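Notes on putting the glasses away

2022-06-29

I have been meaning to sort out the eyewear situation on the side table since May. The table is the one against the white wall, the place where everything small ends up. Over a couple of years it had collected sunglasses, reading glasses, a case that fitted none of them properly, and a scattering of measuring tools from other jobs. I finally gave an evening to it, and I am writing down what I did because I will have forgotten the reasoning by next year.

The first step was the cloth. I use a light green one with a thin white grid, bought for a different purpose (cutting paper straight) and kept because it makes things easy to line up. The squares are small and even enough that you can place a case parallel to the table edge by eye. I do not treat it as a scale, as the cloth stretches slightly along one direction, but for alignment it is good enough.

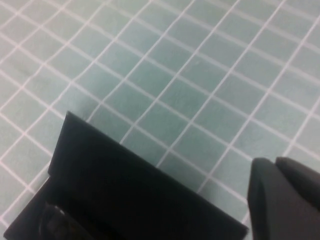
Deciding what needs a case

My rule is simple. Anything with a coated lens gets a hard case. Anything uncoated gets a soft pouch. Anything that was free gets neither and has to take its chances in the drawer.

I own two hard cases. One is a clamshell in black with a sprung hinge, and the other is a slim tube which came with my reading glasses and holds only reading glasses. The clamshell is the more useful of the pair. The lid stands up by itself when open, so you can leave it on a table and drop the glasses in one-handed. The hinge is stiff, and I would not want it to close on a finger.

The trial fit went as follows. Fold the left arm first, then the right, so that the arms sit flat against each other. Put the glasses in with the lenses facing the front of the tray. Close the lid slowly and stop at the first resistance. If there is resistance, the arms are crossed the wrong way round, and forcing it will bend the hinge on the frame well before it troubles the hinge on the case. I learnt this on a pair I no longer have. 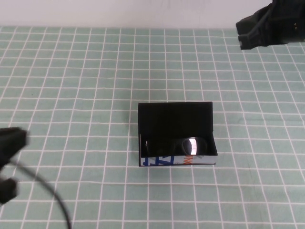 Sunglasses in the open case, with the case raised on a flat white base.

Raising the case was a small improvement. With the tray slightly higher than the cloth I can get my fingertips under the front edge to pick it up. I may glue a strip of felt under the case and do without the white base.

The drawer question

The drawer I had in mind is a shallow one from Lesitley, with an internal height of 50 mm. The clamshell goes in shut, lying flat, with very little to spare. I had planned to divide the drawer with the adjustable inserts from Plustport, and my friend Laurinda Falcão had some left over from her own kitchen, so these cost me nothing. They clip together at fixed intervals, and the intervals suit cutlery more than spectacles. In the end I cut two of them down with a fine saw and sanded the ends.

I measured everything with a steel ruler before cutting. A tape is fine for furniture, but for a drawer divider the hook at the end of the tape moves, as it is designed to, and I have never trusted it for short lengths. 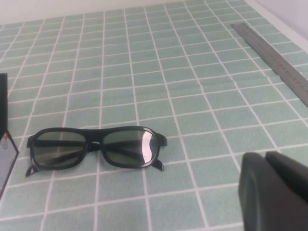
Glasses that only work for one thing

Cinema-type 3D glasses are the awkward category. They are plastic, they have thick frames, and they are useless for anything except watching a 3D film, which I have done once in the last few years, at a friend's flat in Hemel. I still do not throw them out. They weigh next to nothing and they fold, but the frames are too chunky for the slim tube. They went into the drawer without a pouch, in accordance with the rule.
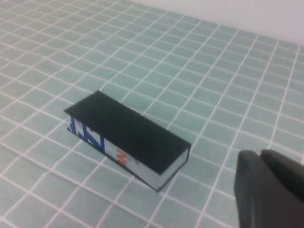 Labelling is where I usually lose patience. My system, such as it is, uses one short word per compartment, written in pencil on masking tape and stuck to the inside of the divider. The same principle would help on the shelf, where a thick book-shaped block lying flat, like this one with its plain black top, shows nothing from above and keeps its blue and orange print down on the white side. I have therefore started turning flat items so that the printed side faces the room - a small change, but it saves lifting things to find out what they are.

Still outstanding: the felt strip, a second pouch from Sandu, and a decision on the reading glasses with the loose screw.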